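Calibration Technician, Pressure and Flow Bench
Vurnach site, second shift
Posted in July by the Bedar hiring desk

Bedar makes pressure regulators, level switches and a line of flow meters that go into water plants, breweries and one very large greenhouse. Every unit gets calibrated before it ships. The person who used to do this on second shift has moved to days, having discovered sunlight, and we need a replacement.

What the job is

You will stand (or sit, the stools are decent) at a bench and compare what an instrument says with what the reference says. When they agree, you write it down. When they disagree, you adjust the instrument, try again, and write that down too. If you dislike writing things down, please stop reading and save us both a phone call.

Most of the work is on our 400-series regulators and the Cestier flow meters, which we took over when we bought the product line. The Cestier meters are good instruments with a terrible manual. You will get our version of the manual, which is shorter and has fewer spelling mistakes, though the chapter on zero drift is still a work in progress. Finishing it could be yours, if you like that kind of thing.

A normal shift runs 10 to 15 units, depending on how many come back from final assembly with a fitting on backwards. You'll also do leak checks, swap gaskets, print certificates and argue with the label printer. The label printer has seniority.

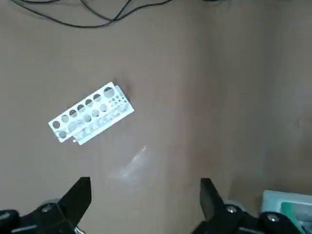

What we want from you

– Two years on a calibration bench, in an instrument shop, or fixing process equipment in a plant. Military and trade school time counts.
– You can read a loop drawing and a pressure chart, and know what a 4–20 mA signal is supposed to look like when nothing is wrong with it.
– Comfort with hand tools and tube fittings, and the sense to vent a line before you loosen anything on it.
– Able to lift 50 pounds. The big regulators come in at just under that and we do have a cart.
– Handwriting that other people can read. We have a computer system too, but it goes down, usually at 9 p.m.

Nice to have: some experience with dead-weight testers, a little spreadsheet skill, patience with customers who call to say the gauge is broken when the pump is off. We would be pleased to see a metrology certificate but won't hold it against you if you spell it wrong.

You do not need a degree. If you have one, we'll try to be normal about it.

What you get from us

Hourly pay with a second-shift premium, paid every two weeks. The range is on the application form, in actual numbers, next to the job title. Health and dental start on your first day. There are 15 paid days off a year plus the usual holidays, and a yearly allowance for boots, which people here take more seriously than the holidays.

Training is four weeks on days, then you move to second shift, 2 p.m. to 10:30 p.m. You will share the bench area with one other technician and have your own set of references, signed out to you. Please don't lend them to shipping.

We send technicians to the Vukadinović pressure course in their second year. It's a week long, we pay for it, and the coffee is said to be excellent. The test at the end is less popular.

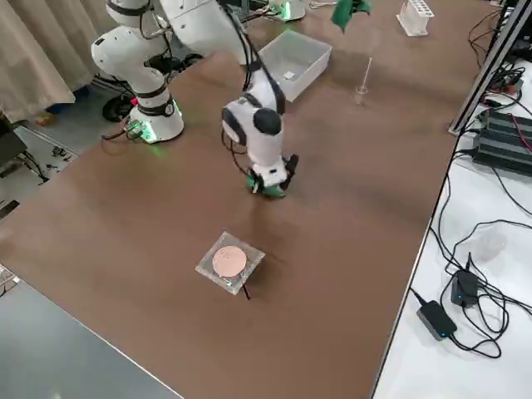

Two white arms at work over the brown tabletop.

How to apply

Send a resume and a few lines on the most stubborn instrument you ever had to calibrate, including who won. A cover letter is welcome but we have read the one that begins "I am a highly motivated professional" and know how it ends.

If it looks like a fit, we'll call you for a short talk, then ask you in for a paid half shift. You'll calibrate one regulator and one meter with somebody at the next bench to answer questions. Asking questions is fine. So is taking your time. Guessing a reading and hoping is how people end up selling gauges instead.

Applications stay open until the job is filled, and everyone who applies gets a reply, including the people who apply for the wrong job.

Bedar, Vurnach site | Contact the hiring desk | © Bedar, all rights reserved | Back to top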